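Chapter 7
Cloth in the Household Budget

Before we get to prices and wages, I'd like you to think for a moment about the oldest piece of cloth in your home. Perhaps it covers a table - perhaps it was a curtain once. For most of history a family's cloth was part of its savings, written into wills and pawned in a hard December.

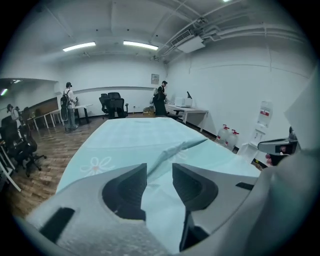 Liya Kumsa objects that savings is too grand a word, as most families in Skerken owned so little linen that they could hardly spare any to pawn. It's a fair point, and we'll come back to it when we read the town's 219 surviving wills, in which even a patched sheet gets a line to itself.

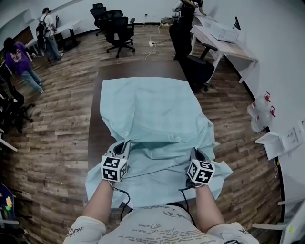 Why did cloth hold its value so well? It took a great deal of labor to make, and it could be cut down and used again for years.

Keep that labor in mind as you read on. A weaver in Jirkier might work 14 days on a single length, and the spinning that came before it took longer still, mostly in the evenings, and went unpaid.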